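August 19, 2025

Back on the Mulstead handbook this morning, and back to the old grumble about line spacing. The Raklow template has it set to "at least", which sounds harmless enough, but as soon as a paragraph picks up one character from the fallback font the whole line gets pushed down a touch and the page break wanders off with it. I had put this down to the table styles (wrongly, as I did in January, so I really should read my own notes!) and spent a good hour taking those apart before I thought to look at the paragraph settings.

Changed Body Text and List Text to "exactly" in Writer, saved as docx, opened it in Word, and the chapter that used to run over now ends on page 47 in both programs. Lovely. I haven't dared touch the headings yet, and the captions are still set by hand, paragraph by paragraph, which I'm afraid was me. 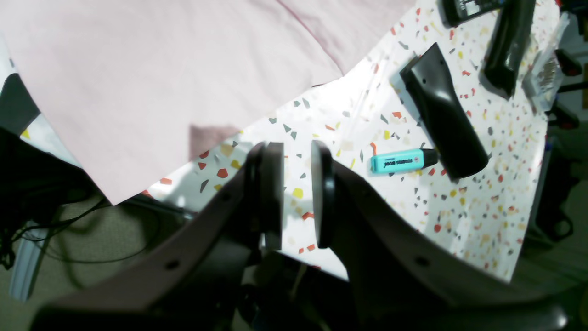
Glória Simões thinks I should leave the spacing alone and deal with the fallback font itself, as the same trouble will come back the moment anybody pastes in a name with an accent the main font hasn't got. She used the replacement table in the options for the Jatex price list and says it behaved, though only on her own machine, so the setting would have to be made again on each of ours.

I take the point, and I'd like to try both on a copy before we send anything over to Nambiar. The long file is 211 pages and takes about 30 seconds to open, so it's a kettle job. Remember to keep the zoom at 100 when comparing the two, or the lines look different when they aren't. Footnotes not checked at all yet. Copy is in the shared folder under "spacing test", please don't tidy it away.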